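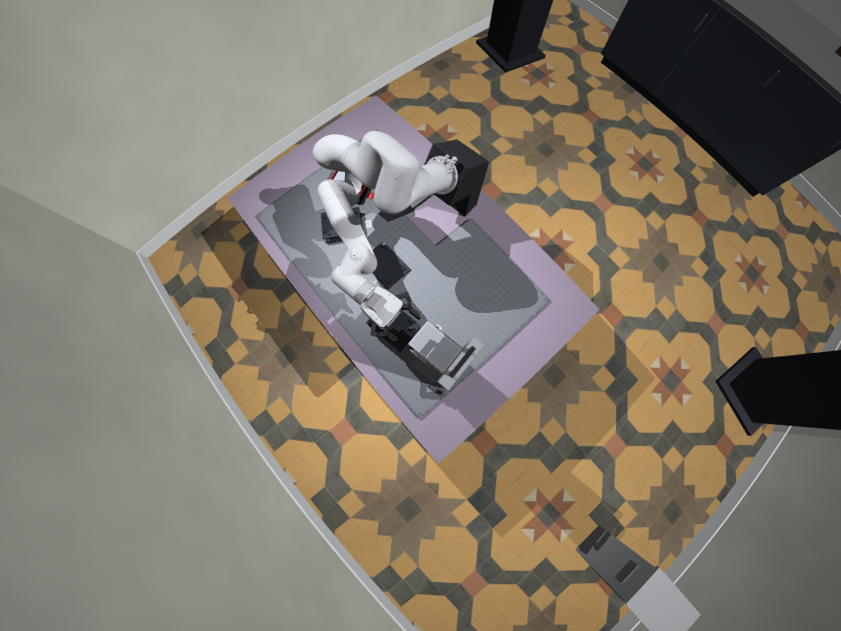
Natanael Rezende wants to know why anyone would bother giving a simulated robot a nice floor to stand on. He wrote in after the April issue, and his point was a fair one: the arm never touches the tiles, the gripper never goes near them, so surely a plain grey room would train just as well and render a lot faster?

We thought so too! For most of last year our practice rooms were as bare as we could make them, and the policies we trained in them did beautifully until we moved them over to the real bench at Nedidcombe. Then the arm would drift, or stop short, or go for the wrong part of the table altogether. The joint control was fine. The trouble was in what the network had learned to look at, and in a blank room it had got away with looking at almost anything.

So the Nakus team tried going the other way. Each training run now draws a new room: different floor, different walls, different light, furniture put down where it does no good to anyone. Patterned tiles turned out to be especially useful (Assunção, our loudest test room, is full of mustard and ochre octagons) as they throw up strong edges and corners all over the view, and the network has to learn that none of them matter. Shadows get the same treatment. We let the arm cast big soft ones right across its own work table and leave them in.

The first proper comparison used 2000 rooms for training and 60 trials on the real bench for each policy, and the policy raised on busy rooms came out well ahead. It also coped when we changed the lamps at Pokgate, which used to ruin a whole afternoon.

Natanael is right about the cost, mind you. Rendering is slower, and we haven't yet worked out how many rooms is enough. There's also a puzzle we're enjoying very much: room 3212 seems to trip up every version we train, and its floor is quite plain. If you have a theory, please send it in. We'll run the good ones on the cluster and print what we find in the next issue.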